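Asunto: Re: [orkenum-casa] Papel pintado con mucho dibujo en habitaciones pequeñas, ¿sí o no?

Hola a todos:

Perdonad que conteste tan tarde y, como siempre, con un mensaje más largo de la cuenta (ya me conocéis, me siento con el café y no paro).

El mensaje original decía:

> Buenas, lista. Estamos arreglando el cuartito del fondo en el piso de Sidville,
> el que da al patio, y en casa no hay acuerdo. Yo quiero un papel atrevido, de
> ondas o de flores grandes, en las tres paredes. Mi familia dice que se nos va a
> caer encima y que al mes estaremos pintando de blanco. ¿Alguien lo ha hecho en
> una habitación pequeña? ¿Y qué ponéis encima, si es que ponéis algo?

Pues yo estoy contigo, ¡adelante con las ondas! Nosotros empapelamos el recibidor hace 4 años, y eso que es un pasillo en el que dos personas con abrigo ya no se cruzan. Pusimos un modelo de Ouali con hojas enormes en verde y mostaza, y las visitas se siguen parando a mirarlo. La primera semana me pareció una barbaridad, lo reconozco, y estuve a punto de quitarlo. Luego el ojo se acostumbra y ahora lo raro me resulta entrar en casas con la entrada lisa.

Lo que sí te diría es que dejes tranquilo todo lo demás: techo claro, muebles claros y una sola familia de colores. En cuanto a colgar cosas encima, los cuadros se pierden. Nosotros pusimos dos láminas y las acabamos llevando al dormitorio. Funcionan mucho mejor las piezas ligeras por las que se ve el dibujo de detrás, como estanterías de varilla o cestas de rejilla negra.

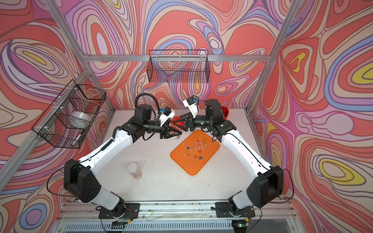

Cestas de malla negra sobre paredes de ondas en coral, rosa y violeta, con la zona de trabajo en blanco.

De dinero, para que te hagas una idea: a nosotros el recibidor nos salió por 840 con la mano de obra, y de eso cada rollo eran 29. Pide siempre un rollo de más y mira que todos sean del mismo lote. Nosotros compramos 2 más tarde, para rematar la parte de la puerta, y el verde es otro verde. Se nota sobre todo por la mañana, cuando entra la luz de la cocina, y mira que he intentado taparlo con el perchero.

La cola que usamos fue la de Zokar, la que se da directamente en la pared. Me gustó porque deja un rato para mover la tira y casar el dibujo, que con motivos grandes es lo que más guerra da. Empieza por la pared que se ve al abrir la puerta y deja el encuentro feo para el rincón de detrás. Si el cuarto da al patio y coge humedad, yo esperaría a la primavera, que empapelar en diciembre con las ventanas cerradas es un suplicio (te lo digo por experiencia, tardó días en oler a otra cosa que no fuera cola).

Y si en casa siguen sin verlo claro, encarga una muestra grande y pégala con cinta de carrocero. Déjala puesta un par de semanas y mírala también de noche, con la lámpara encendida, porque los rosas y los morados cambian muchísimo con la bombilla cálida. A mi hermana la convencí así para su baño, y ahora quiere empapelar hasta el trastero.

Cuéntanos qué decidís y manda fotos, por favor, que esta lista anda muy parada últimamente. Si te hace falta la mesa de encolar, la mía está en el garaje muerta de risa y te la presto encantada.

Un abrazo grande desde Orkenum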